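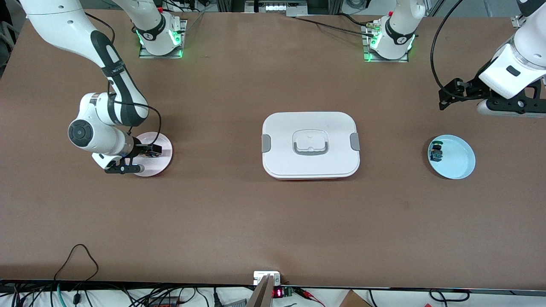 Dois braços robóticos, dois pratos e uma caixa de comida com fechos laterais.

A louça ainda é nossa

Quarta-feira, 13 de março de 2019

Todos os anos alguém me pergunta quando é que vai poder comprar um robô que arrume a cozinha. A pergunta vem quase sempre depois do jantar, com a mesa por levantar, e quem a faz espera ouvir uma data. Costumo responder que não sei, e depois falo de caixas de comida.

Uma caixa de comida com tampa e dois fechos, um de cada lado, é um objeto que qualquer criança de escola primária abre sem pensar. Põe uma mão de cada lado, levanta as patilhas com os polegares, tira a tampa, pousa-a. Se uma das patilhas prende, faz mais força. Se a caixa foge, segura-a contra o peito. Para uma máquina com dois braços e duas pinças, cada um destes passos é um problema à parte. A pinça tem dois dedos e não tem polegar. Tem de encontrar a borda da patilha, que é fina, e puxar para fora e para cima sem arrastar a caixa pela mesa. O outro braço tem de segurar a caixa ao mesmo tempo, com força suficiente para a manter quieta e sem a esmagar. Depois trocam de papéis para o outro lado.

Trabalhei 11 anos em manutenção de linhas de embalagem antes de começar a escrever sobre o assunto, e continuo a achar que a maior parte das pessoas tem a dificuldade ao contrário. Acham impressionante que um braço industrial repita um movimento milhares de vezes sem se enganar, e acham banal que alguém tire um prato da mesa. Na fábrica a repetição é a parte fácil. A peça chega sempre ao mesmo sítio, virada para o mesmo lado, porque há uma guia de metal que a obriga a isso. Gastámos muito mais dinheiro em guias, batentes e sensores do que em braços. O braço era quase um acessório da mesa.

Numa cozinha não há guias. O prato está onde alguém o deixou. Pode ter um garfo em cima, ou meio pão, ou o boneco que o mais novo trouxe para a mesa e que ninguém quer que vá para a máquina de lavar. Uma pessoa olha e separa o que é do prato do que não é. Para a máquina, uma coisa pequena e escura pousada num prato é comida, ou lixo, ou brinquedo, e as três respostas levam a gestos diferentes. Se errar numa delas, há choro em casa.

Visitei em novembro a Pulesari, uma oficina pequena que monta postos de trabalho com dois braços para experiências deste género. Passei lá uma tarde sentado num banco, a ver tentativas de levantar pratos. Pedi que não escolhessem as melhores e eles concordaram. De 100 tentativas, 57 acabaram com o prato no escorredor. Nas outras, a pinça escorregou na aba, ou empurrou o prato até à borda da mesa, ou fechou os dedos no ar um centímetro acima da louça, com toda a calma. Os pratos eram dos que não se partem.

Saí de lá bem impressionado, e digo isto sem ironia. Na minha antiga linha, um prato fora do sítio teria parado tudo e acendido uma luz vermelha até alguém lá ir. Ali os pratos eram pousados à mão, cada vez num lugar diferente, e a máquina ia à procura deles. Mas 57 em 100 é um resultado que ninguém aceitaria de um ajudante de cozinha no primeiro dia.

O prato é, aliás, um dos objetos mais ingratos. É baixo, liso, e quando está pousado numa mesa quase não há espaço por baixo da aba para meter um dedo. Nós resolvemos isso inclinando-o com um dedo e apanhando-o com os outros, ou arrastando-o até à beira da mesa. São truques que ninguém nos ensinou formalmente e que usamos sem dar por isso. Uma pinça de dois dedos pode agarrar a aba de lado, se chegar com o ângulo certo e à altura certa. A margem é de poucos milímetros. Com um prato de sopa, mais fundo, a conversa já é outra, e com uma pilha de pratos é outra ainda.

Os defensores da automação doméstica têm um argumento que levo a sério: a máquina de lavar loiça também não lava como nós. Não esfrega nem segura nada, atira água quente para dentro de uma caixa fechada, e resolveu o problema mudando-o. O mesmo se pode dizer da máquina de roupa. Por este raciocínio, o robô de cozinha não precisa de mãos. Precisa de uma cozinha feita para ele, com caixas que abrem por um botão e pratos com uma pega.

A Gremik, que vende equipamento para cantinas, foi por esse caminho. O sistema dela recolhe tabuleiros que entram todos por uma calha, com os pratos em encaixes, e funciona bem. Almocei numa cantina que o tem e não vi uma única paragem. Só que o trabalho difícil já tinha sido feito por nós, os que almoçámos, quando pusemos cada prato no seu encaixe antes de largar o tabuleiro. A parte que exige olhos e mãos passou para o cliente, que a faz de graça. Numa cantina aceita-se. Em casa, se tenho de pôr cada coisa no encaixe, mais vale pô-la logo no armário.

Há também a questão do tempo, de que se fala pouco. Nas demonstrações em vídeo convém procurar no canto a indicação da velocidade. Muitas vezes está lá escrito que as imagens foram aceleradas. Levantar uma mesa de duas pessoas leva-me 2 minutos, a conversar. Se a máquina precisar de meia hora e fizer tudo bem, pode mesmo assim valer a pena, porque eu estou noutro sítio. É uma conta que cada um faz. Mas só funciona se eu puder estar noutro sítio, e por enquanto todas as que vi trabalhar tinham uma pessoa por perto, com a mão junto ao botão de paragem.

Nas oficinas e nos armazéns estou mais otimista. Há tarefas a meio caminho entre a linha fixa e a cozinha: tirar peças variadas de um caixote, fechar embalagens, separar devoluções. São trabalhos repetitivos, maus para as costas, e com alguma ordem que a máquina pode aproveitar. Ali uma taxa de falhas moderada resolve-se com um tabuleiro de rejeitados que alguém despacha ao fim do turno. A cozinha não tem tabuleiro de rejeitados - tem o chão.

Sobre preços não faço previsões. Li a brochura do Ama, um projeto de assistente doméstico que circulou muito este inverno, e as páginas sobre o aspeto exterior são bem mais do que as páginas sobre o que ele consegue agarrar. Procurei a palavra «tampa» e não a encontrei. Para quem quiser avaliar estas propostas, deixo as perguntas que eu próprio faço nas visitas. Consegue abrir uma caixa que nunca viu? O que faz quando um dos fechos não cede? Sabe que largou uma coisa, ou continua o movimento de mão vazia? Quem arruma a mesa antes de ele começar?

A última é a que causa mais silêncio. Em quase todas as demonstrações os objetos estão afastados uns dos outros, com espaço livre à volta, sobre um fundo liso. É uma forma razoável de começar, e eu faria o mesmo. A minha mesa depois do jantar tem copos encostados à travessa, guardanapos por cima dos talheres e uma caixa com restos que não fecha de um dos lados desde o verão.

Não concluo daqui que seja impossível. As pinças que vi em novembro faziam coisas que eu teria dado por perdidas no tempo em que andava de chave de fendas na mão, e a oficina já me convidou a voltar quando tiverem as caixas a abrir com regularidade. Irei com gosto, e vou levar a minha, a do fecho estragado.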